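The Comeback of the Kitchen Table

Walk into almost any home in Zirholm this winter and you'll end up in the same spot: at the kitchen table, with a cup of something hot in front of you. After years of breakfast bars and dinners on the couch, the big family table is back, and it is a wonderful thing to see.

The furniture makers in the Fraser valley can hardly keep up. One small shop, Valia, took 212 orders last year, most of them for pale woods with a plain oil finish. Buyers want a surface that can take homework, bread dough and a leaky watercolor set – often on the same afternoon!

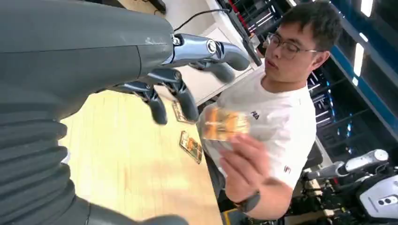 Pale honey tones suit a working table.

Old tables are having their moment too. The October flea market in Isus drew 301 sellers, and the scratched ones went first. People run a hand over the dents and start telling stories about their grandparents' house.

My own table came from there, two leaves and one wobbly leg included. It seats eight if everyone likes each other. Last week we squeezed in ten, and the soup still made it all the way around.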